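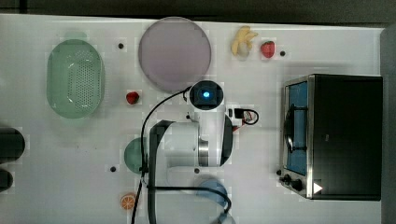

Kitchen tips, November: what the robot people can teach you about putting things away

A reader in Bronddale sent me a write-up of a study from the Rutton lab, where a robot arm was taught to tidy a kitchen table. Ezequiel Quintero, who ran it, reports 3,065 practice goes at picking things up and putting them in bowls, plates and colanders. The headline result is that the arm does better when the items start well apart. I could have told him that over a washing-up bowl. Still, I read the whole thing, and a few bits are worth stealing.

Leave a hand's width between things. The arm did far worse when items touched, and so do I when I'm tired. Stop stacking the bowls beside the hob while you cook.

Put the big plate down first. Their method sorts the table by size before it moves anything. I tried this when laying up for six and it did save me some shuffling. It may only have been that I was paying attention for once.

Keep leads off the worktop. There's a long section on cables getting in the way of the work. If your toaster oven has a trailing flex, run it behind and clip it. A bulldog clip will do.

Colander near the sink, always. That one's mine and has nothing to do with the study.

Now the grumbles. Toy fruit doesn't roll like real fruit, it doesn't bruise, and it never has a wet patch underneath. A plastic strawberry tells you very little about a strawberry. The paper says the method "should carry over" to ordinary food and then tests it on 3 items, 50 goes each. I'd want to see it manage a ripe plum or half an onion before I believed a word.

I'm also not keen on how they scored it. A go counted as a success if the item ended up in the right dish, with no marks lost for knocking something else on the way. By that rule my nephew is an excellent waiter.

Quintero says the next round, called Adar, will have 1,000 goes with real groceries. Fine. If they print the failures as well, I'll read it.

Next month: getting burnt sugar off a pan without ruining the pan.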